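Brurkham Carpet Tile - Speckle Range

Home > Flooring > Carpet Tile > Commercial > Brurkham Speckle

Brurkham Speckle, Loop Pile, Gray
Sold by the box. Samples free, one per color per household, and yes, we check.

There are carpets people fall in love with. They have names like Moonlit Fjord and they photograph beautifully until somebody walks in with a coffee. Brurkham Speckle is the other kind. It is a low loop pile carpet tile in gray with darker and lighter flecks, and it was designed by people who had looked hard at what ends up on floors and decided to make a carpet that already looked a little like that.

We have sold it since Colbridge opened the flooring counter. In that time we have dropped four ranges that were prettier.

What it is

A square tile with a solution-dyed nylon face and a heavy bitumen backing. Solution-dyed means the color goes all the way through the fiber, like a carrot, and doesn't sit on the outside, like a radish. You can clean it with fairly rude products and the gray will stay gray. Test a spare tile first anyway. We keep a drawer of things customers were sure would be fine.

The pile is tight and short. Chairs roll on it without plowing. Dropped screws stay on top where you can find them, in theory, although the fleck does hide small dark screws remarkably well and we have stopped pretending otherwise.

Colors

Harbor - the mid gray. Outsells the rest put together.
Slate - darker, shows lint. You will own a lint roller.
Oatmeal - the one your spouse wants. Shows everything else.
Ink - nearly black. Discontinued by the mill twice, brought back twice, now stocked in small amounts while everyone makes up their minds.
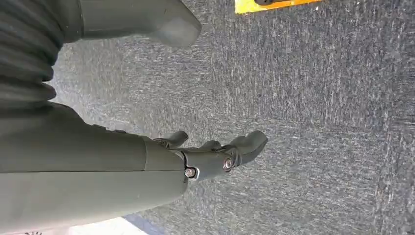
Dye lots vary. Every box carries a lot number on the short end, and two boxes from different lots will look identical in our warehouse and like a chessboard in your office. Order the whole job at once. If you come back in July for 2 more boxes we will do our best to match, but our best has limits and so does the mill's patience with us.

Where it works

Offices, classrooms, workshops of the cleaner sort, hallways, basements that have been dry for at least a couple of winters. One customer put it in a sauna changing room against our advice and reports that it is doing well, which has been irritating.

Where it doesn't

Bathrooms. Kitchens with a fryer. Any stair with a rounded nose. Any room you have described to us on the phone as "only a bit damp."

Laying it

Sweep the floor. Sweep it again, properly this time. A tile laid over a grain of grit will have a bump in it until the end of the lease.

Find the middle of the room and work outward, so your cut tiles land at the walls and match on both sides. Starting in a corner is quicker and you will regret it at the far end, where the wall turns out to be crooked. All walls are crooked. The arrows on the back of each tile show the pile direction. Quarter turn gives a checkered look, all one way gives something closer to broadloom. Pick one before you start. Changing your mind at row six produces a third look that has no name.

Use Aaltonen Release Adhesive, the tacky kind, rolled thin and left until it goes clear. Tiles then lift when you want them to and stay put when you don't. Permanent glue will also hold the tile, and will go on holding it long after you have sold the building.

Cut from the back with a sharp blade. Change the blade sooner than seems reasonable.

Looking after it

Vacuum it. For spills, blot with a white cloth and cold water and resist the urge to scrub, however satisfying it would be. For anything that doesn't come out, swap the tile with one from under a filing cabinet. This is the great advantage of carpet tile and the reason we all keep filing cabinets.

New tiles look cleaner than their neighbors for a few months. Some of our more particular customers rotate their spares through the room to age them. We admire this and would not do it ourselves.

What customers say

"Put 351 tiles down in the Drutalow building. Three years on I have replaced four, and two of those were my own fault with a paint can. It is not an exciting floor. I have had exciting floors." - Ilari Tuominen

"Color is fine. Delivery man was very cheerful for that hour of the morning."

"Sample was smaller than expected." (The sample is a sample.)

Ordering and delivery

Minimum order is one box. Orders over 100 boxes get the trade price automatically, and over 1000 you should please call, because the website will try to send them by parcel post. It has done this once.

Pallets go out on Wednesday and are delivered to the curb. The driver is not insured to climb stairs and will tell you so before you ask. A box is heavier than it looks, so bend your knees, or have a nephew.

Returns

Unopened boxes, same lot, within 30 days. Opened boxes can't come back, even if you only looked. Cut tiles can't come back in any circumstances, including the one where the room was measured in feet and the order was placed in yards.

Goes with

Aaltonen Release Adhesive, small and large tub
Edge trim, aluminum, straight or ramped
Knife blades, pack
Lint roller (Slate customers only, or so the sales figures suggest)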